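木製テーブルの面を保つための湿度管理と塗り直しの記録

2026年5月17日

作業机として使っている木のテーブルの表面を、今年の1月から少しずつ手入れしている。購入元は Clanville という小さな工房で、仕上げはオイルのみ。ウレタン塗装と違って膜を作らないため、水分の出入りは速く、室内の湿度がそのまま板に伝わる。

湿度の測定

温湿度計は2台。1台は天板の高さ、もう1台は床に近い脚の横に置いた。記録は30分間隔で取っている。暖房を入れている時間帯は、天板側の値が先に下がる。床側は遅れて追従し、暖房を切ったあとも戻りが鈍い。板の反りに効くのは湿度の絶対的な低さより表裏の差である、というのが Mahnaz Bakhtiari さんの意見で、記録を見るかぎり私も同意する。裏面が無塗装のままなら、表だけにいくら油を入れても差は残る。

そこで裏面にも同じオイルを塗った。使ったのは Gurkik の無着色タイプで、匂いは弱いが乾燥は遅い。表と裏の塗布は同じ日に済ませるのがよい。片面だけ先に塗って日を空けたとき、定規を当てると端にわずかな隙間が出た。裏を塗って数日で隙間は消えた。

研磨

番手は240から始め、400で止めた。それ以上細かくすると導管が詰まり、オイルの入りが悪くなる。研磨の方向は木目に沿わせるのが原則だが、渦を巻くような木目では、どこかで必ず横断することになる。私は渦の外側から接線方向に短く動かし、最後に手で一度だけ全体を流した。電動のサンダーは端で沈みやすく、縁の丸みを崩すので使っていない。研磨粉は固く絞った布で拭き、完全に乾くまで置く。
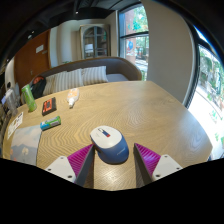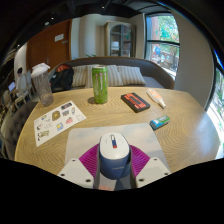 木のテーブルの上、コンピューターのマウス。

オイルの塗布量

一度に多く塗ると表面に残った分が粘り、あとで埃を噛む。薄く塗って15分待ち、余りを拭き取る。これを4回繰り返した。回数を重ねるほど吸い込みは減り、最後はほとんど布に戻ってくる。光沢が増したかどうかは斜めから照明を当てて確認する。正面からでは差が分からない。

拭き取りに使った布は水に浸してから捨てる。乾性油は酸化の際に発熱し、丸めて放置すると自然発火の危険がある。缶の注意書きにもあるが、字が小さい。

摩耗する場所

手首の当たる場所とマウスを動かす範囲は、他より早く油が抜ける。マウスの底のソールは樹脂でも、間に砂粒が入れば研磨材と変わらない。パッドを敷けば擦り傷は減るが、敷いた部分だけ光が当たらず、色の変化に差が出る。Hooman Soltani さんはパッドの位置を定期的にずらすと言っていた。私は週に一度外して裏を拭くだけにしている。ゴム系の裏地はオイル仕上げの面に貼り付くことがあり、塗布後しばらくは何も置かないほうが安全である。

費用

オイル、紙やすり、布を合わせて、テーブル本体の修理見積もりよりかなり安く済んだ。オイルは半分以上残っている。開封後は空気に触れて固まり始めるため、小瓶に移し、口元まで満たして保管した。次の塗布は暖房の季節に入る前を予定している。裏面の吸い込みが表と同じ速さで落ちるかどうかは、そのとき確認する。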